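6 May 2021

So the left arm let go again. If you've been following along since March you'll know this is the fault I said I'd fixed, and then said I'd fixed again, and I'm a bit embarrassed to be writing a third post about it.

Quick catch-up for anyone new. I've got a pair of small arms on a rail in the back bedroom in Urkstead, and the job I've set them is packing: pick up a bag between the two of them, carry it over, put it in a basket. One arm can't manage a floppy bag by itself (I tried, it folds in half and slithers out), so they have to hold it from both sides and move together. When it works it's lovely to watch. When it doesn't, you get a bag on the floor and me saying something rude.

The fault goes like this. Both grippers close, the bag comes up, everything's fine, and then partway across the left arm simply goes limp at the wrist. The right one has no idea. It carries on pushing towards a partner that isn't pushing back, and the bag shoots out sideways. The first time it happened the right arm kept going until it whacked its neighbour hard enough to shift the clamp, which is how I found out that my "stop everything" rule only stopped the arm that had complained. Not good! I'd had my hand in there a minute before, fiddling with the bag, and I've not done that with the power on since.

In March I blamed the software, because it's always my software. I spent 2 weekends on the grip code and it made no difference whatsoever. Then I blamed the power supply and bought a bigger one from Geleron, which is very nice and quiet and also made no difference.

What I finally did was the boring thing: leave it running with logging on and write down every drop. Out of 367 lifts it dropped 7, and every single one came when the left arm was near full stretch. Same arm, same part of the move. Once I'd seen that I felt a proper fool, because at full stretch the gripper cable gets pulled, and when I put a finger on the plug and wiggled it the wrist went dead straight away.

I've been running those cables with a big droopy loop so they don't snag, and I suppose all that swinging has been working the plug loose a tiny bit at a time. The Thaler connectors don't click in, they only push on, so there's nothing to stop them creeping.
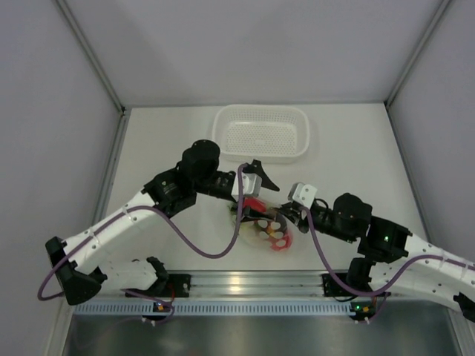

*Both arms on the bag, with the basket waiting behind.*

I've put a blob of hot glue on the plug for now, and ordered some locking ones from a shop in Talport. I've also changed the stop rule so that if either arm loses its wrist they both halt where they are. The bag still falls, but at least the other arm doesn't go charging after it. There's a big red stop button in the post as well, which I should have had from day one, and yes, a couple of you told me so in the comments.

Next job is a run of 800 lifts with the glued plug. If it drops one at full stretch I'm going back to the wiring, and if it drops one anywhere else I'm going to the pub.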